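Skilton Home Loans Advice Project: progress report to the Hakala Fund

Friday, May 31, 2024

3 comments | 14 shares

This report covers the second half of the grant year. It sets out what we have done with the money, what has gone to plan and what has slipped. The figures come from our own case records and have been checked against the appointment book.

The grant pays for free advice to people in Skilton and Merkis who are buying a first home, coming to the end of a fixed rate, or falling behind on a mortgage. We do not sell loans or take commission. Where someone needs regulated advice on a particular product, we help them get their papers in order and explain how to find a broker.

Appointments

Our target for the year was 720 appointments. We have held 608 so far, with the summer still to come, and expect to reach the full number before the grant year closes. The Skilton office has been busy throughout. Merkis was slow until we moved the session from the morning to the early evening, after which most weeks were fully booked.

The mix of enquiries has changed. When we applied for the grant we expected mostly first-time buyers. In practice the larger group has been people whose fixed rate is ending and who have had a letter quoting a new monthly payment. Many of them did not know they could ask their present lender for a different rate, or that they could start looking several months before the old one ran out. We have moved adviser hours across to meet this, and the first-time buyer evenings now run once a month instead of twice.

Arrears cases are fewer but take much longer. We have opened 103 this year. A typical case needs a full budget, a letter or call to the lender, and at least one follow-up. Some also involve a second charge on the home, and these are the slowest of all — two lenders have to be dealt with and they do not always want the same thing. Eleven cases had already reached the stage of court papers when the client first came to us. We would like to see people sooner than that, and the publicity work described below is partly aimed at it.

Case records

We moved to the Fostora case system in October. The change took longer than we had allowed for. Old records had to be entered by hand, and for several weeks advisers were keeping both paper and electronic notes. That work is finished. Reports which used to take a day to put together can now be run in a few minutes, and reminders for follow-up calls go out automatically.

One problem remains. The system records the date of an appointment but not the date a client first got in touch, so we cannot give you a proper waiting time. We have asked for an extra field to be added. Until then we are keeping a simple list at reception.

Printed guides

Three of the four guides named in the application have been printed and are in use. They cover saving for a deposit, what a lender looks at, and what to do when a fixed rate ends. The fourth, on missed payments, is late. Our first draft was too long and people who read it for us said it was hard to find the part that applied to them. We have cut it by half and put the page on contacting the lender at the front. It should go to the printer next month.

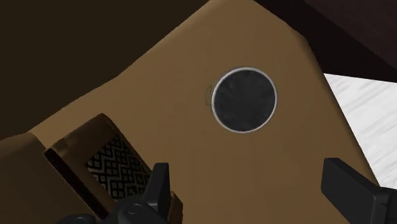

The guides are also on our website as plain pages and can be read on a phone. The one on fixed rates is read far more often than the other two. We have had requests for a large-print version of each and can meet these from the existing print budget.

Money

Spending is slightly under budget. The saving is mainly on travel, as one adviser now lives close to Merkis, and on room hire, which was cheaper in the evening than in the morning. Printing is underspent for the moment because of the late guide. Staff costs are on budget. We ask for your agreement to move the travel saving into adviser hours for arrears work. No other change to the budget is requested.

Next steps

Before the final report we will finish the missed payments guide, keep the evening session in Merkis going through the summer, and write to local letting agents and employers asking them to display our contact details. We will also repeat the client survey. The last one had a low return — it was sent by post with no reply envelope — and this time it will be handed out at the end of each appointment.

A full set of accounts will follow with the final report.

Comments (3)

merkis_reader
Went to one of the evening sessions about my fixed rate ending. Very clear and no pressure. Glad to see it is carrying on over the summer.

Terraced
Will the missed payments guide say anything about interest-only mortgages? My parents have one and the term is nearly up.

Skilton Project Office
There is a short section on interest-only loans in it, but it is better to book an appointment if the term is nearly up. The office number is on the contact page.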